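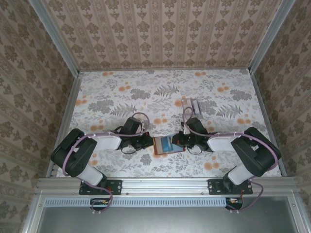

Courses > Interior Finishes > Unit 4 > Pattern Repeat and Matching

Unit 4 handout: Pattern repeat and matching
Instructor: Anneli Rantala

Read this before the workshop and bring a tape measure, a pencil and the sample book from Unit 3.

The repeat

The vertical repeat is the distance from one point in a pattern to the next place where the same point appears. It is normally printed on the label. If the label is missing, pick a small detail such as the tip of a leaf and measure down to its next appearance. Do this twice at different places on the roll.

Types of match

Random match: the strips can be hung without lining anything up. Most plain textures and vertical stripes are in this group. Turn every second strip upside down if the label says so.

Straight match: the pattern lines up at the same height on every strip. A damask set in columns is often a straight match, but check the label.

Drop match: each strip is shifted down by part of the repeat, usually half. Scattered leaves and flowers are often printed this way, and the eye has a harder time finding the seams.

Working out the cut length

Measure the wall height and add four inches for trimming. Divide by the repeat, round up to a whole number, and multiply by the repeat again.

Worked case: wall height 96 inches, repeat 23 inches. 96 + 4 = 100. 100 / 23 = 4.35, rounded up to 5. 5 x 23 = 115 inches per strip. The waste is 15 inches on each strip. Keep the longer pieces for over doors and under windows.

For a half drop, cut from two rolls in turn. Students who cut everything from one roll in last year's class ran short on the long wall.

Two patterns in one room

Vary the scale. A large figure and a small one sit together more easily than two of the same size. Keep one color in common. Look at both samples in the evening as well as in daylight before ordering.

Exercise

Find the cut length for a straight match with a 12 inch repeat on the same wall, then draw the first three strips to scale. Hand the drawing to Lauri Räsänen in Room 30.

Related handouts
Unit 3: Reading a roll label
Unit 5: Paste, lining paper and drying times
Unit 6: Corners and window returns

Garwood Interior Finishes Program | Contact the office | Back to top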